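The Datum 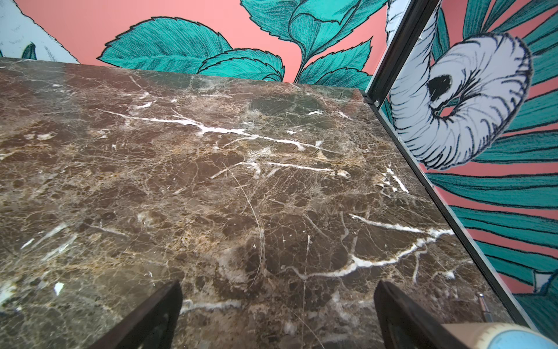

Ragnvald Ekström had surveyed the Savley dam for 28 years, and he kept the level books in the order he had filled them. Each book held two columns of figures, the reading and the correction, and a narrow third column for remarks. He wrote them up in the lobby of the Bovgate hotel, at a brown marble counter the owner had bought in a better decade, because it was the only surface in town long enough to unroll a section drawing. A white vein ran across the polished stone and forked toward the right, and over the years he had come to use it as a baseline, squaring the lower margin of each sheet to it before he weighted the corners. The stone did not move. He had once checked.

The dam did move. Every concrete gravity dam moves, downstream when the reservoir is high and back again when it is low, and the job of the surveyor is to separate that motion from the kind that does not come back. At Savley the seasonal figure was 2 millimeters at the crest. Ekström measured it in April and again in the fall, from a brass pin set in the rock on the left bank, and the figure had agreed with the design tables for as long as he had been taking it.

That April it did not agree. The crest read low by the usual amount and then by a little more. He repeated the run after lunch and closed on the pin with no error worth writing down. He repeated it at six the next morning, before the sun was on the downstream face, and got the same result. In the remarks column he wrote "see following" and left the following line blank.

Lovisa Sandberg drove up from the regional office with a second instrument. She was younger than most of his level books. She set up on his station without asking, leveled the head, and took the run in silence while Ekström held the staff.

"You're good," she said. "It's down."

"Or the pin is up."

"Pins don't go up."

"This one was set by Arvid Eklund," he said. "He set it in a hurry. It was snowing."

She looked at the left bank, where the rock came down in slabs to the waterline. The drawings called it sound gneiss. Eklund's own note from the day called it "sound enough," and the draftsman had shortened it.

They ran a line out to the old railroad benchmark, a distance of over 4,000 meters, which took them until dark. Sandberg booked. Ekström carried the staff and, on the bad ground past the spillway, the tripod as well. The railroad benchmark had last been used by a crew that was now retired or dead, and it was under a juniper. They cut the juniper back with a folding saw.

The misclosure was plain before she had finished the subtraction. The dam stood where it had always stood. The pin had risen, and the slab it was set in had risen with it, tilting by an amount that had probably been growing for years inside the allowance for rounding.

"So every reading," Sandberg said.

"Every reading after the first."

"You could back-correct."

"With what rate?"

She had no rate to give him. She packed the instrument and said that the office would want a new pin, on the right bank this time, drilled and grouted, and a report of no more than one page.

He wrote the report at the hotel counter that night. It came to half a page. Then he opened the first book to station 67 and began to go through the remarks column, in which he had recorded wind, haze, a lame dog, the death of his brother, and on many occasions the word "stable." He did not strike anything out. Beside each entry he put a small pencil tick, to show that it had been read.

At eleven the night clerk turned off the lamps at the far end of the lobby. Ekström moved the book along the counter toward the one that was still lit.

Comments (3)

Ebbe Aasen
Did leveling for a canal authority for most of my working life. We had a benchmark on a church step that went the other way. The blank line after "see following" is right, I have left a few of those.

paltel_reader
Liked it, but would they not have had more than one pin? Seems thin for a dam that size.

Lenni Hämäläinen
In reply to paltel_reader: on older structures you would be surprised. I wanted to know more about Eklund.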